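How to Sort Out a Junk Drawer (or Four) Without Losing a Weekend

Every home has a drawer that won't close all the way. Ours has a takeout menu from a place that is now a dentist. If yours is similar, what follows will take you an afternoon, and you will need a table, a few open bins, and the willingness to admit that you do not own the thing that charger was for.

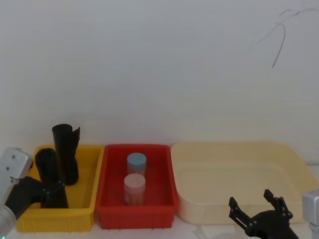 Before you start

Pick a time when you won't need the table for dinner. I start at one in the afternoon, which leaves room for the long middle stretch where you sit on the floor reading old birthday cards.

You will need:

Open-topped bins or boxes, as many as you can scare up
A trash bag
A roll of masking tape and a marker that works (you will find nine that don't)
A small screwdriver
A damp rag
Snacks

Don't buy organizers yet. I know the store has a display. I know the little bamboo trays all fit together so nicely under the store lighting. You have no idea what you own or how big it is, and a tray bought on hope ends up in the drawer as more junk. I have a set of these from Tuston, still in the wrapper, which lived in our junk drawer for two years.

Step 1: Empty the whole drawer

Pull it all the way out if it will come, carry it to the table, and tip it over. Picking things out one at a time feels more careful, but it lets you skip the bottom layer, and the bottom layer is where the trouble lives. Paper clips, a fuse, some grit, one very old cough drop.

Wipe the drawer out while it's empty. If there's shelf paper in there and it has gone sticky, peel it up and scrub with dish soap and warm water. If it won't come off, warm it with a hair dryer and try again. If it still won't come off, congratulations, that is the drawer's floor now.

Step 2: Label the bins

Tape a strip on the front of each and write:

Lives here
Lives somewhere else
Needs a decision
Give away

The trash bag doesn't need a label. If you have people in the house who disagree, label it anyway.

I used to have a fifth bin called "Fix." It held a lamp switch, a sandal, and the front half of a flashlight, and it moved with us through three apartments. Broken things now go under "Needs a decision," where they have to face the music with everything else.

Step 3: Sort fast

Pick up one thing, put it in a bin, pick up the next. You're aiming for a few seconds each. Don't test anything, and don't go looking for its mate. If you catch yourself telling the story of an object out loud, it goes in "Needs a decision" and you keep moving.

A few rulings to save you some time:

Keys. If you don't know what it opens, it goes in an envelope marked "Keys" with the month on it. Mine says September. When a year has gone by and you haven't been locked out of anything, let them go.

Batteries. Loose ones all go in one bag for now. Don't put them in the trash, and don't let a nine-volt rub up against anything metal. Put a piece of tape over its two contacts.

Rubber bands. Stretch one. If it snaps, they're all going.

Instruction booklets. Nearly all of them can be found online, in the same eleven languages. Keep the ones with a receipt stapled inside.

Foreign coins. You are not going back to that airport. Give them to a kid.

Cords. See Step 5. Cords get their own step, and they know what they did.

Step 4: Empty the "Lives somewhere else" bin

Do this before you make a single decision about anything else. Walk it around the house and put each thing where it goes. Stamps to the desk, hair ties to the bathroom, the tape measure back to the toolbox it has been missing from since spring.

The danger here is that you open another drawer to put something away and find that it too is a junk drawer. Close it. Make a note if you must. We have four in total, and I once had them all open at the same time. We ate standing up that night.

Step 5: Cords

Lay them out straight, one beside the other. Match every cord to a device you own and can go and touch. "I think this went with the old speaker" doesn't count unless you can produce the speaker.

When you have a match, wrap the cord in loose loops, big enough that it isn't kinked, and close it with a twist tie or a strip of masking tape. Write the name of the device on the tape. Future you will not remember, and future you is already annoyed about the sandal.

For duplicates, keep one spare of each kind you use every week. The rest can go to electronics recycling. Plenty of towns take them at the same drop-off as batteries, so the two bags can ride together.

On my first real try at this, I pulled 16 cords from one kitchen drawer. Four matched something. One turned out to be a shoelace.

Step 6: Make the decisions

Get your snack. Now take the "Needs a decision" bin and ask of each item: would I go out and buy this again, today, with my own money? If yes, it lives here. If no, it's leaving. If you say "well, it depends," it's leaving, and you can be sad about it for a minute.

Set a timer for 30 minutes. Whatever is left when it goes off gets taped up in a box with the date on the lid and put on a high shelf. You may open the box to get a specific thing you have remembered on your own. You may not open it to browse.

Step 7: Put back what's left

Only now do you get to think about dividers. Measure the inside of the drawer, and measure the height too, or you'll end up with trays that fit beautifully until you try to shut it. Small boxes you already have do the job fine. I use the bottoms of tea boxes and the lid from a Trudine soap set, and they don't match, and the scissors haven't complained.

Put the things you grab most at the front: scissors, tape, pen, the good flashlight. Leave one section empty. It will fill up by itself, usually by morning.

Common problems

The drawer still won't close. Something has slid over the back and fallen down behind it. Take out the drawer below and reach up. Wear a glove.

My family put it all back. Move the trash bag out of the house sooner. The trunk of the car is a good halfway stop, though ours has carried the same bag of picture hangers since before the last oil change.

I threw out the thing I needed. This will happen once. It'll cost less than you fear, and you'll get the new one home and find the old one in a coat.

How often to do this

Twice a year is plenty for a kitchen drawer, once for a desk. The garage follows different laws and has its own page on this site, in two parts, the second of which I'm still working up to.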